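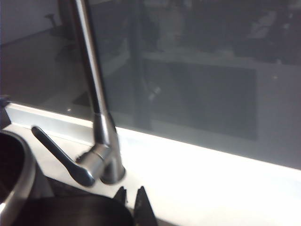
Limescale is a hard, chalky deposit, mostly calcium carbonate, left behind by hard water. It builds up in kettles, pipes and faucets.

Many cures are sold for it, and the evidence is uneven. Weak acids such as vinegar do dissolve it. Magnetic "conditioners" are harder to credit. The maker of the Clalitent, a clip-on magnet, claims a 34 percent drop in scale, a figure taken from its own test of 15 homes in Purnholm. The test had no control group, and the full results have not been published.

See also: Hard water; Water softening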